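Went to a robot kitchen open day, what should I have asked?

Posted in Home & Garden > Appliances and Gadgets

ferncreek_dad

My wife got us two spots at the Kovmont open day last weekend. They had the home arm going, the one they call Jaseo, and I came away less sure of it than when I walked in. Looking for opinions from people who know more than I do.

The program was about 40 minutes. First a talk with slides, then a run in the simulator on a big screen, then the same arm for real in a mocked-up kitchen in the next room. The simulator part was smooth. They gave it a job (pick up the tray, put it in the baking dish) and it went through it over and over without a hitch. The presenter said it had done 658 successful runs that way. I asked out of how many and got "we can follow up on that by email." No email so far.

The real one did the job twice while we were in there and then they moved us along because the next group was waiting. One of those times it set the tray down crooked and a staff member straightened it before anybody said anything. Maybe that's nothing. It bugged me.

They want a $500 deposit to hold a place on the list, refundable until the end of September. There's another open day before then and I can go back. What would you ask them? Is the simulator stuff worth anything or is it a cartoon? 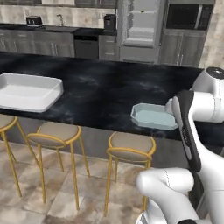

Page last changed: August 10, 2025

Edited to add: the screenshot is from the handout they emailed to everybody who signed up. It's the simulated kitchen, with the blue tray and the white dish on the island. Our counters have never had that much room on them. Ours have a mail pile, a bread box and usually a cat.

3 people found this helpful

oldrelay

I worked in packaging automation for a long time and sat through more of these demos than I care to remember, so take this as one grump's view.

It isn't a cartoon. Everybody who builds arms uses simulation and they should. You can try a thing thousands of times overnight and not break any dishes. But a number that comes out of a simulator tells you how the software does in the simulator. Look at your picture. Two things to handle, sitting far apart on a bare black counter, and all the stools lined up. I'd expect any decent arm to manage that. A shiny dark countertop can be a real headache for cameras because of reflections, and I would want to know if they ever tried it on an actual polished counter with the afternoon sun on it.

Also notice where the tray is. It's close to the front edge and right beside the gripper. Ask them to slide it to the far side of the island, or behind the dish, and start again. Don't ask if it can do that. Ask them to do it while you stand there.

Other stuff I'd ask:

Out of how many runs. You already did, keep at it. If the answer is 658 out of 660, great, they'd have told you. If they only count the runs that worked, you have your answer.

Who was allowed to touch things between runs. The crooked tray is the most useful thing in your whole post. On a factory floor we logged every time a person put a hand in. Holroyd, the first outfit I bought from, didn't log it, and their numbers looked wonderful until the machine was ours.

What happens when it drops something. Does it stop, does it call you, or does it carry on with an empty hand?

Where the arm lives when it's not working. In that picture it takes up the whole right side of the view and part of it is in front of a stool. Somebody has to sit there.

And what does it do with a wet tray. Or a greasy one.

I would not put down $500 before seeing it run in a kitchen they didn't set up themselves. Refundable or not. Get the refund terms in writing and check whether "end of September" means they got your request or they finished processing it.

11 people found this helpful

pantrymoth

I think people are being a little hard on them. I went to the Drotbridge one in the spring and it was really well run, nice people, good coffee. The arm wiped down a table and my kids loved it. Technology has to start somewhere.

I didn't put any money down though, we rent.

1 person found this helpful

ferncreek_dad

Thanks oldrelay, that's a big help. I'm going back with a list, and I'm bringing our own baking dish, the chipped one with the handles. If they won't let me put it on the counter I think I'm done. pantrymoth, did Drotbridge let anybody try their own stuff?

pantrymoth

I didn't see anyone try. There was a rope.

oldrelay

Bring two dishes. One of them glass.

Report a problem with this page
More in Appliances and Gadgets: Countertop dishwasher leaking from the door seal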